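Ticket 802: Gripper choice and budget line for the Wiltomska cell
Opened by Nathalie Dhillon, status: waiting on supplier

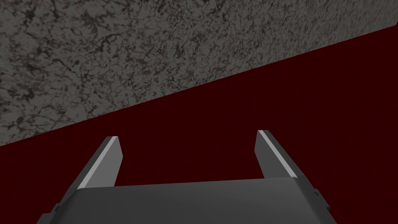
Hello Cleiton, and thank you for being so patient with me over this one. I know you wanted a yes or no on the two-finger gripper before the April order goes in, and I've been going round in circles with the prices ever since!

Sotau have quoted 67 a pair for spare fingers, with a minimum order of 3 pairs, and they would like 500 up front to hold the gripper itself. I'd assumed the deposit came off the final bill, but the quote doesn't say so anywhere — I've written to ask them. Landry do a similar model, only theirs needs an adaptor plate and I can't find a price for it.

Reply from Cleiton Cavalcanti, 10:40
Thanks Nathalie, lovely and clear as always. Please put the spares under consumables and leave the gripper under equipment, or Bitgate's purchasing form will throw the whole lot back at us (it did that to me with the cable order). I'm happy to keep running the simulation in the meantime, so there's no rush on my side.

Update, Nathalie, 15:15
Form split into two as you suggested and it went through first time, hooray. Still nothing from Sotau about the deposit. I'll ring them tomorrow morning and leave this ticket open until I have it in writing.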